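Trernley Student Robotics — Project Report
Print this page | E-mail this page

Team: Hanyu Cui, Şükran Işık
October 7, 2025

Our proposal promised a robot that could tidy a table. The marking rubric asked us to "define scope early", so by week 6 the robot was to tidy one corner of a table, with a very patient supervisor present.

The arm runs on Pustier, the planner we inherited from last year's class along with its comments, several of which are just the word "why". Şükran rewrote the grasp module. Hanyu did the calibration, then did it again after someone leaned on the bench, and has asked that the second effort be marked separately.

Method
We kept the objects dull on purpose: a cup, a little bottle, something flat, something in a green dish. The flat one gave us the most grief. A gripper that approaches from above has no opinion on an object thinner than its own position error — it closes, reports success and goes up with nothing. We allowed 9 attempts per object and 300 seconds per run, the second limit being mostly for our own sanity.

Results
The planner prefers long, scenic routes over the table. We lowered the joint speed and gave the cup a wider safety margin, at which point the arm became very polite and very slow. Switching to the Xia cost function shortened the paths but made the wrist orientation harder to predict. We would like to compare the two properly before the December demo, when the Susodby team will also be presenting and will no doubt have slides with animations.

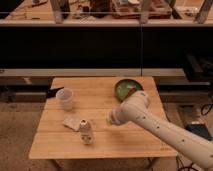
The white arm over the tabletop, cup and bottle on the left half.
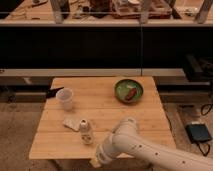
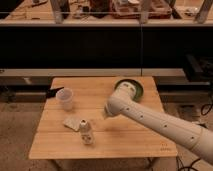

Why not just use a suction cup for the flat objects?
We priced one. It would need a pump, an air line and a new safety form, and the form alone takes 5 signatures.

Comments

mgk_87: Our planner had the scenic route problem too. Check your joint limits, ours were in degrees.

Şükran: Checked. Radians. Thanks for the worst ten minutes of my afternoon though.

old_lathe: Good read. What's the payload on that gripper?

Print | E-mail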